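Section 4. Filling a Snack Box

Read Section 3 (Choosing and Cleaning a Box) before you start. The steps below are for one box going to one household. If you are filling several, finish and close each box before opening the next, or labels will end up in the wrong place.

4.1 What you need

A clean, dry cardboard box with a lid. A shoe box is the usual size.
A tablecloth or other plain cloth for the table.
Wrapped snacks, in at least two sizes.
Tissue paper or plain packing paper.
One contents card (see the back of this guide).
Removable tape, 30 mm wide or less.
A pen that does not smear on coated card.

Note: Use only snacks that are still sealed by the maker. Homemade food goes out under Section 7 and has its own card.

4.2 Preparing the table

1. Wipe the table and let it dry completely.

2. Spread the cloth and pull it flat. A pale cloth is easier to work on, as small candies show up against it. Pink, cream and light gray all do well. Avoid busy patterns.

3. Stand the box at the back of the table with its printed side toward you, and set the lid aside. Leave at least 90 cm of clear cloth from side to side if two people will be working.

4. Lay the longest package down first, in front of the box and in line with its lower edge. You can then judge by eye whether it will go in flat or has to go in on a slant. 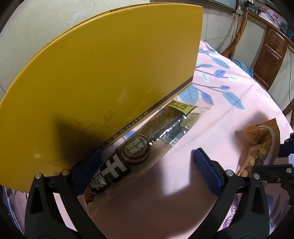 5. Bring the rest of the snacks to the table and put them beside the long one. Keep wrapped candies together in a bowl or a lid until you need them, since they roll.

Caution: Do not trim the crimped ends of a package to make it fit. The crimp is the seal. If a package is too long, use a bigger box or leave the package out.

4.3 Checking each package

Check every package before it goes in, including ones that came out of the same carton.

1. Hold the packet upright by its lower half and look along the top seal. It should be crimped all the way across, with no gap at the corners.

2. Press lightly. A sealed bag pushes back. A bag that goes flat under light pressure should be put aside.

3. Find the ingredient panel. On many bags it is on the back, in small type. If the panel is in a language the household does not read, write the main ingredients on the contents card. Ask someone who reads the language. Do not guess from the picture on the front.

4. Look for a barcode sticker. Importers and shops often add their own, and it is sometimes placed over part of the original print. If it covers the ingredients or the date, try lifting one corner. If it will not lift cleanly, leave it alone and look for the same information on the outer carton.

5. Find the date. Boxes packed in October for the winter round must hold nothing that expires before the end of the following month. Dates may be written year first, so read all of the digits before you reject a package.

6. Check wrapped candies one at a time. Hold each one by the middle and look at the twisted ends. A loose twist can be tightened by hand. A torn wrapper cannot be fixed.

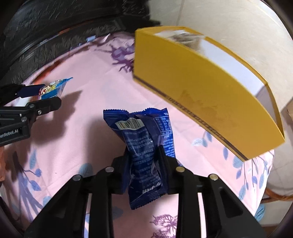
Put anything you are unsure of to one side, away from the checked items, and go back to it at the end. Most doubts are about dates and are settled by looking at the carton. If there is no carton, leave the item out.

Caution: Nuts, sesame, milk, wheat and soy must be listed on the contents card even when they appear only in a "may contain" line. For questions about allergens, speak to Sharada Kandasamy before the box is closed.

4.4 Filling the box

1. Line the bottom with one sheet of crumpled tissue. Do not line the sides yet.

2. Put in long or stiff packages first, flat on the tissue and against one wall.

3. Stand soft bags next to them, seal end up. Bags full of air should not be folded over. If a bag stands higher than the rim, lay it on its side.

4. Fill the gaps with wrapped candies. Spread them out – a pile in one corner will shift in transit and press on the bags.

5. Tuck tissue down the sides until nothing slides when you tilt the box.

6. Write the contents card and lay it face up on top.

7. Put on the lid. It should close under its own weight. If it lifts at one end, take something out. Do not tape down a lid that is under strain.

Note: Shoe boxes with the lid attached can bow along the top edge when they are full. Fill these to a finger's width below the rim.

4.5 Closing and labeling

1. Run one strip of removable tape across each short end.

2. Cover the word "SHOES" and any other shop printing with the address label if it is large enough. If it is not, leave the printing as it is. Please don't use black marker, which bleeds through the thinner boxes.

3. Write the box number in the top right corner of the label and again in the log. Numbers carry on from the last entry and are never reused. The previous log ended at 1,889.

4. Place the box on the outgoing shelf with the label facing out. Stack no more than three high.

4.6 Common problems

The box is full but the lid still rattles.
Add tissue at the short ends, where the space is usually hidden.

A bag has come open inside a closed box.
Empty the whole box, throw away the open bag and the tissue, and wipe the inside. Check the other packages for crumbs before putting them back. Correct the contents card.

The candies have stuck to their wrappers.
They have been stored somewhere warm. They do no harm to the other contents, but don't send them out.

The contents card does not match the box.
Go by what is in the box and write a new card. Do not cross out lines on the old one.

Changes to this section

July 30, 2018: Steps for barcode stickers added. Lid instructions rewritten by Jocelyn Mercado. Send corrections to Alfredo Lumbao, giving the section and step number.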